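Ticket 194 – Duvet cover creasing and bunching
Product: Podent duvet cover, orange with dogs and bones
Status: Waiting on customer

Nazmiye Altıntaş wrote:
Hello lovely people, I'm so fond of this cover (the zigzag dogs won me over straight away!) but I can't get it to sit flat. I wash it at 60, hang it on the line and give it a good shake, and it still goes all rumpled once the duvet's inside. My black clothes end up folded on top of it most mornings, so maybe that's not helping – I do my sorting on the bed.
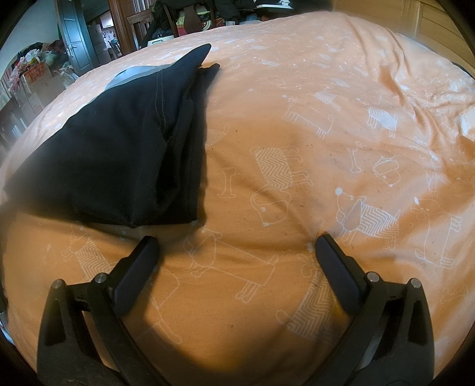

Reply from Fitzgerald Brannigan, Trokthorpe Support
Hi Nazmiye, thanks so much for writing in, and what a cheerful colour to wake up to! Could you try the next wash at 40, with the spin down to 900, and tie the inside corners before you button it up? Let me know how you go and I'll keep the ticket open.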